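4. Showing the task by hand (Januvska head camera kit)

Read section 3 first. If the camera isn't levelled and the clock isn't synced, everything you record here is wasted.

This section covers hand demos only. For remote control with the Clollari handset go to section 5.

What you need
Head strap, camera, battery pack (full)
Unlow recorder, plugged in or on its belt clip
The props for your task sheet. Cloth tasks: one small cloth, one flat surface at seat or table height
Task sheet, printed or on your phone

4.1 Before you start

1. Put the strap on. Snug, not tight. Camera sits mid forehead, tilted down.
2. Roll sleeves up past the forearm. Loose cuffs hide the wrist and the hand tracker loses it.
3. Stand close to the work surface. Look down. Check the preview: both hands in view, whole cloth in view.
4. Push furniture up against a wall or panel so it doesnt slide while you work.
5. Press and hold REC for 2 seconds. Green light, one beep. No beep = not recording.

Note: bracelets and cords are OK. Watches with a lit screen, take off. Gloves never, unless the task sheet says so.

4.2 Recording a cloth fold

1. Hands out flat, palms down, one breath. This marks the start.
2. Pick up the cloth with both hands.
3. Fold as per the sheet. Normal speed. Slower than you would at home is fine, stop-start is not.
4. Keep your head still while the hands are moving. Turn it only between steps.
5. Hold the folded cloth over the seat or table for a moment before putting it down. The Ikonen software looks for this hold when it splits the demo into steps.
6. Lower it, let go, lift both hands clear.
7. Hands out flat again. Press REC once to stop. Two beeps.

Dropped the cloth? Keep going, pick it up, finish. Then mark the take R (recovery) on the recorder. Do not delete it. Recoveries are useful to the robot, we dont get enough of them.

CAUTION: camera body gets warm after long use. Take it off and rest it after every 14 takes.

CAUTION: don't walk around with the preview up to your face. Trip hazard, cable too.

4.3 Lighting

Window light from one side is fine. Direct sun on a shiny floor can fool the auto exposure. If the preview pumps bright/dark, turn your body a bit or pull the blind, then redo the start mark. Pick a cloth in a different colour from the surface if you have the choice.

4.4 Error codes

184: hand lost for too long. Usually sleeves, or you leaned back. Redo the take.
193: recorder storage full. Offload to the base unit, see section 7.

Any other code, switch off, wait for the light to go out, switch on agian.

Section last revised 29/12/2018.

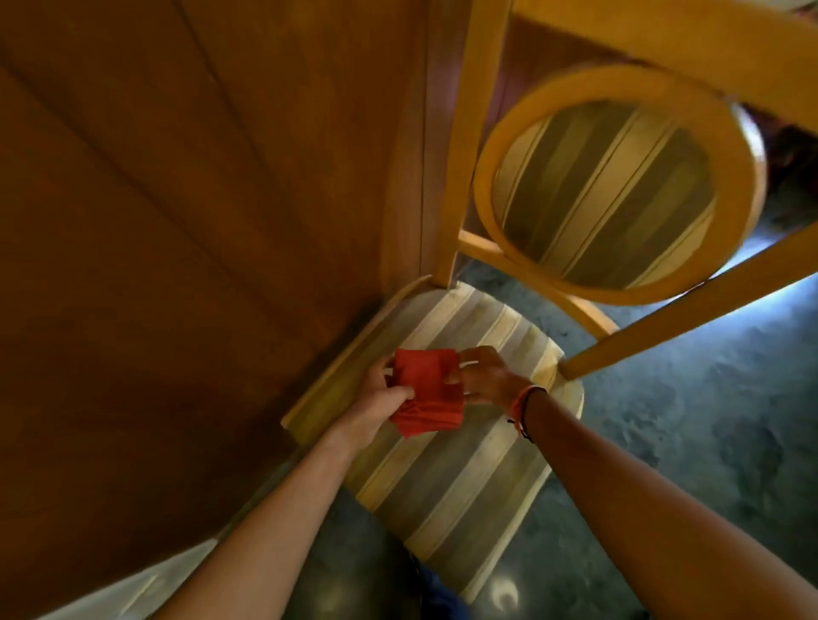 Fig. 4. Wearer's view at step 5, folded cloth held over a chair seat.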